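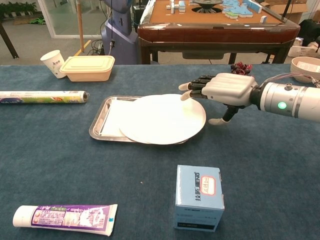

Plate and steel tray on the blue-gray cloth

Ticket: Product photos upload but thumbnails stay gray
Shop: Gellonitz tableware, Ikum storefront
Status: Open (reopened)

Reopening this. The last reply told me to clear my browser cache, and I have now done that on 2 machines. The gray boxes are still there. I doubt it was ever the cache, as customers were seeing them too.

What happens: I upload a batch of 90 photos, the progress bar gets to the end, and 40 of them show a gray box on the category page. Click through and the full-size picture loads fine. 

Tried so far:
Renamed the files. The help page says names over 255 characters fail silently. Mine are nowhere near that.
Turned off the Judo image plugin. No change.
Turned it back on and hit "Rebuild thumbnails." It said "Complete" in almost no time, which I don't believe.
Switched to the Sánchez theme. Same gray boxes, different font.

Support suggests upgrading to the bigger storage plan. My storage page shows plenty of room, so I'd like to know what that would fix before I pay for it.

Update, 4:15 p.m.: re-uploaded one bad file by itself and the thumbnail appeared. Did the next one the same way – gray again. Please pass this to someone who can read the server log.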